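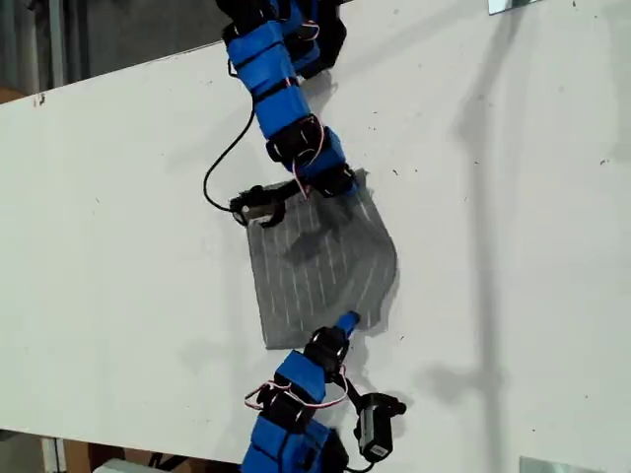

Skaldale brings out a gray cleaning cloth you'll want to keep folding

March 6, 2023 – I'm Nuria Jemal, I run Skaldale, and I'm so happy to finally get to write this one myself! Our new household cloth, the Flendetti, goes on sale today in packs of 5 and 12, and it's gray. Just gray, with some lighter stripes, after a very long argument in our office over a mustard yellow that I still kind of miss.

We started on it last August. I had a kitchen drawer full of old rags at home (you probably have the same drawer) and half of them left fluff all over my glasses. I wanted one cloth I could grab for the counter, the bathroom mirror and the dog's feet – well, not the same cloth on the same day, but you get the idea.

The nubby side

The part I keep going on about is the texture. It's microfiber, with a thick looped surface that feels a bit like a tiny rug, and there's a border along the edge so you can find a corner when you're folding a whole stack in front of the TV. Efe Amadi, who looks after our fabrics, went through 18 versions before we both said yes to the same one. He liked number four. I didn't, and he still brings it up.

Pinch it in the middle and it gathers up into a fat little bunch, loops and all, and that's how I hold mine for faucets and the narrow bit behind them. For big flat things like a white tabletop I lay it out and push from one side.
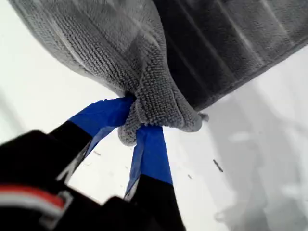 Washing, folding and where to buy

Wash it warm with other cloths, skip the fabric softener, and hang it or tumble it on low. I fold mine in half and then in thirds so they stand up in the drawer. Efe rolls his. We've agreed to leave it there!

The Flendetti is in stock at all Nwachukwu home stores and in our own online shop. The first 100 online orders get a free Drurkico drawer divider, which fits a 12 pack if you fold it my way.

If you write about homes or cleaning and would like a pack to try, drop me a note through the press page on our site and tell me where to send it. I read those myself, usually in the morning with coffee.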